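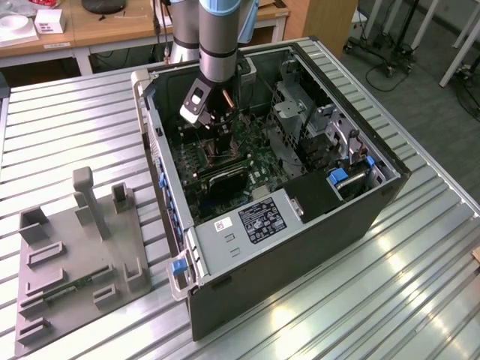 I've wanted to get out to Lougher for ages, mostly because I have a cupboard full of dead computers and a guilty conscience, and in July they finally had an open day at a time I could make. So off I went with a thermos and my friend Kekeli, who only came for the sausage rolls (they were good, to be fair).

Lougher is a computer reuse place in behind the old cannery. People drop off desktops from offices and schools, and the parts that still have life in them get pulled, tested and put back to work. The rest goes down the road to Preler for metal and plastic.

We got there at 11 and Fengying Xiong took us through the sorting area first. She grew up fixing radios with her aunt and can tell you the age of a tower by picking it up, which she did, twice, while walking backwards! Then it was on to the benches, my favourite bit. I could have stayed there all day.

If you've never looked inside an old office tower, do yourself a favour. The big steel ones with the black fronts are just lovely to poke around in. You lay them on their side, take the panel off and there's the whole business facing up at you: the green motherboard with its chips and capacitors, an expansion card standing in its slot, the metal drive cage, the power supply in its grey box. And the blue bits! Blue latches along the drive bays, a blue one down by the cage, a blue release button near the front corner. I've owned computers like this for years and never noticed that somebody had gone to the trouble of colouring in the parts you're meant to touch. There was even a carrying handle on the case. Mine at home has been hugged up and down the stairs like a sleepy toddler.

I also liked the benches themselves, with their ribbed aluminium tops. I asked Shinji Amano if small screws rolled into the grooves and he gave me the look of a man who has lost a lot of small screws.

Shinji's order for stripping a case is cards first, then memory, then drives, then power supply, and the motherboard last of all. Everything gets its own tray and label. He doesn't let visitors anywhere near the inside of a power supply, and quite right too. I was allowed to take out a stick of memory from a practice machine and felt very clever about it until Kekeli did hers in half the time.

They'd put through 2000 machines since opening, according to the board by the door, and 47 were lined up that morning for a community college. I bought a refurbished keyboard from the little shop for two dollars. The space bar squeaks a bit.

Parking is on the gravel side and fills up early. Bring cash for the sausage rolls, and if you're dropping off a computer, leave the cables at home unless they ask. Fengying has plenty. I'm going back next month with the contents of my cupboard, and Kekeli says she's coming too.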